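Ring stain on marble-look tabletop, what takes it out?

Posted by drekel37

I bought a dining table second hand in July. The top is white with gray veining and I don't know if it is real stone or a printed surface. The seller said Harel but there is no label underneath. Somebody left a glass of lemonade on it overnight and now there is a dull ring near one end. Dish soap did nothing. I also tried a spray from the supermarket called Clenier, two rounds, 15 minutes each. Same ring. I don't want to spend more than the table cost me.

geraghty_st

First find out what the top is made of. Look at the underside or a cut edge. Real marble has veins that run through to the edge and it feels cold in the morning. A printed top usually has a seam or a band along the side.

If it is marble, the ring is probably an etch, meaning the acid ate the polish. Cleaner won't fix that. You need marble polishing powder, a damp cloth and some patience. Try a spot under a placemat first.
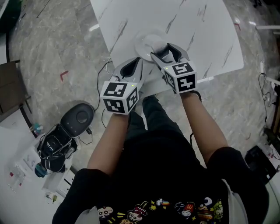
Can I use vinegar on it in the meantime?
Keep vinegar off it until you know what it is. Vinegar is an acid like the lemonade and will dull real marble further. Warm water and a drop of dish soap are enough for daily wiping.

harbor334

had the same thing on mine, rubbed it with baking soda and it went away. mine was laminate though so maybe it was just sugar. put coasters out

drekel37

Checked the edge and the veins go through. Ordering the powder.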